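Prerkivow Blocks and Trays

README

Prerkivow is a small collection of pictures of tabletop sorting: colored blocks, slotted trays, flat boards and the storage shelves behind the work table. It was put together at the Clisodcombe workroom in August. There are 600 pictures in 40 folders, one folder per table layout.

Contents

Each folder has the pictures and a plain text file listing the objects on the table. Block colors are given as single words (red, blue, yellow). Trays are listed by color and number of slots. Things on the shelves are not listed, except for bins, which are marked clear or solid. 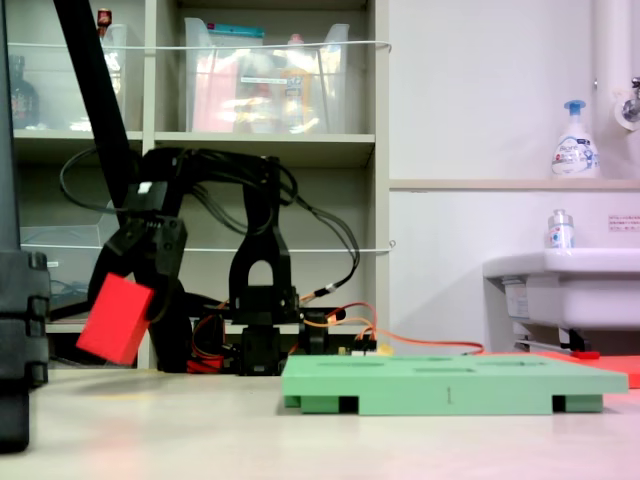 Layouts were changed between folders, usually by moving the tray or swapping the board. The shelves were left as they were in daily use, so bottles, boxes and cables come and go in the bins from one folder to the next.

Known problems

Folder 10 has two object lists. Use the longer one.
Folder 46 does not exist; the numbering skips a few places.
Red and red-orange are both written as "red" in the early lists.

Use

Free for teaching and research. Please credit Ahonen, Brodcombe. Send corrections to the list files with the folder number in the subject line.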